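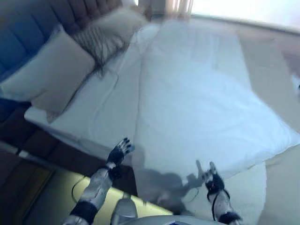 4.2 O trabalho de quarto e a divisão das tarefas

Quando começámos as visitas ao hotel Skultorville, em fevereiro, tínhamos na cabeça uma pergunta bastante simples, que era a de saber quanto do trabalho de quarto tinha passado para as máquinas. Ao fim dos primeiros turnos a pergunta já nos parecia mal feita, e devemos às empregadas de andares a paciência com que no-lo explicaram, muitas vezes enquanto empurravam o carro da roupa pelo corredor e nós íamos atrás, de caderno na mão e um pouco no caminho de toda a gente. O que se passa de um lado para o outro são gestos, e os gestos de fazer uma cama têm uma ordem, um peso e até uma certa vaidade que o plano de serviço do hotel nunca tinha registado.

O sistema Diven está em funcionamento em 72 quartos, distribuídos por três pisos. A rotina combinada com a governanta prevê que a empregada entre primeiro, retire a roupa usada, verifique o colchão e deixe a roupa limpa sobre a cama; o robô ocupa-se depois do edredão e das almofadas, e a empregada regressa para o acabamento. No papel são três momentos bem separados. Na prática, as entrevistadas falam de um vaivém, porque a casa de banho fica a dois passos e quem está a limpar o espelho ouve o robô, espreita, volta ao espelho e torna a espreitar.

A Figura 3 mostra a fase do edredão vista a partir da própria máquina: as duas mãos de dedos pretos estão junto da borda inferior do edredão branco, dobrado ou amontoado em bloco sobre a metade direita da cama, e o lençol de baixo conserva ainda algumas rugas. Repare-se também nas almofadas encostadas à cabeceira, uma lisa, em tom creme, e outra de pelo comprido, branco e castanho-acinzentado. Foi a propósito das almofadas de pelo que ouvimos os comentários mais demorados de toda a recolha.

Figura 3. Fase do edredão, com os dois braços do robô sobre a cama.

As almofadas decorativas entraram nos quartos muito antes da automatização, e cada empregada tinha a sua maneira de as pôr. Uma delas, com 19 anos de casa, sacode as de pelo duas vezes e penteia-as com a mão aberta, sempre para o mesmo lado, e contou-nos isto quase a pedir desculpa, como se fosse mania. O procedimento novo fixou uma única disposição para todos os quartos. Várias entrevistadas obedecem e depois, no acabamento, corrigem. «Ele põe-na onde lhe disseram, eu ponho-a bonita», resumiu uma colega do segundo piso. Ao longo do estudo codificámos 2.611 intervenções de acabamento, e as almofadas são a categoria mais frequente, à frente dos cantos do lençol.

Estas intervenções não constam de nenhum mapa de serviço. A direção conta o quarto como feito quando o robô comunica o fim da tarefa, e o tempo que se segue é absorvido pela empregada, que o vai buscar à pausa ou ao quarto seguinte. Retomamos aqui a noção de trabalho de remate, proposta por Chmielewska para as lavandarias industriais, que nos parece servir muito bem este caso, embora no hotel o remate tenha também um lado de gosto e de autoria que a formulação original deixa um tanto na sombra.

Seria injusto, contudo, ficar por aqui. Sete das entrevistadas falaram do alívio nos ombros e na zona lombar, e fizeram-no com uma clareza que nos obrigou a rever o tom do primeiro relatório. Levantar e sacudir edredões de casal, quarto após quarto, era o que mais lhes custava, e nenhuma delas quer voltar a fazê-lo o turno inteiro. Hugo Robles, que coordenava os andares na altura da instalação, recorda que os pedidos de mudança para a copa abrandaram logo nos primeiros meses. O que as empregadas reclamam é mais modesto e mais preciso: que o acabamento tenha minutos atribuídos, e que sejam ouvidas quando se decide como fica a cama.

No hotel de Grustancombe, que serviu de comparação, essa segunda reivindicação foi atendida em parte. Antes de se fixar a disposição das almofadas, as equipas de cada piso montaram um quarto a seu gosto e discutiram-no com a chefia durante uma manhã. As correções posteriores diminuíram, sobretudo nos quartos de casal, e as conversas de corredor que registámos têm ali outro humor. Voltaremos a esta diferença na secção 5, a propósito da formação das empregadas mais novas, que já aprenderam a fazer a cama com o robô ao lado.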